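27 November 2020
By the Cluvside Household Storage Group

4. The empty bag as a household object

4.1 What counts as put away

Most of the things in our kitchens have an agreed resting state. A plate lies flat on another plate. A mug sits upright or upside down, depending on which parent you had. The clear zip-top bag has no such state, and this section deals with the trouble that follows.

We asked 47 households in Flerkcombe and Hetthorpe to keep a storage diary during June, noting each time a plastic bag was opened, filled, emptied, washed, refolded or lost. The diaries gave us 2215 usable entries. A further 150 were set aside as illegible, and several of those had been written on bags.

The first finding is that people hold firm views on bags and do not act on them. Nearly every household told us at the start that empty zip-top bags should be pressed flat, closed and returned to a drawer. The diaries record a different practice. Bags went back half open, folded once in the wrong direction, or rolled into a tube that unrolled itself as soon as the drawer was shut. One household in Hetthorpe kept a bag of bags, which had to be emptied to find out whether it was itself one of the good ones.

4.2 The problem of air

Diarists complained about air more than about leaks, smells or cost. A large bag that has been opened takes in air and holds on to it. It can be closed with the air inside, in which case it occupies the space of a small loaf, or left open, in which case it slowly takes up whatever shape the drawer allows. The usual remedy is to lay the bag on a counter and sweep a forearm across it toward the opening. This works on the second attempt. On the first, the opening has generally been closed out of habit.

Size matters here in a way the packaging does not prepare one for. Small bags were rated "no bother" in most entries. Large ones drew longer remarks, and the word "billow" turns up in diaries kept by people who had never met. We considered a scale of billowing, the Nurmi scale, named for the street where our pilot kitchen stood, and used it for two weeks before conceding that all three coders were simply writing down how annoyed they were.

4.3 Gathering and laying flat

Two ways of handling an empty bag dominate the diaries. In the first, which we call gathering, the film is bunched together and the bag is moved as a bundle. In the second, laying flat, the bag is held by two corners and lowered onto a surface. Laying flat gives the better fold. Gathering is what people do. It needs only one grip and no thought, and it leaves creases that the next person has to smooth out, or more often doesn't.

A clear bag is also awkward to read. Its front and back look much alike, and the creases catch the light in places that have nothing to do with where the edges are. Diarists spoke of turning a bag over several times in search of the way in.
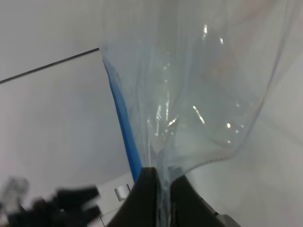
Figure 4. Large clear zip-top bag with blue zipper strip, lower end gathered.

Colored strips were popular for this reason. Diarists who owned bags with a tinted zipper mentioned the color without being asked, and 30 entries praise it in terms usually kept for pets. With a plain strip the hand has to go looking. With a colored one the eye gets there first, although the hand may then grab the wrong side of it and pull.

We make no strong claim about folding as such. Households that folded carefully in the first week had mostly stopped by the third, and their drawers, by their own account, closed just as badly as before. What did last was the habit of keeping large bags apart from small ones, usually by moving the large ones to a shelf where they could billow in private. Section 5 turns to lids.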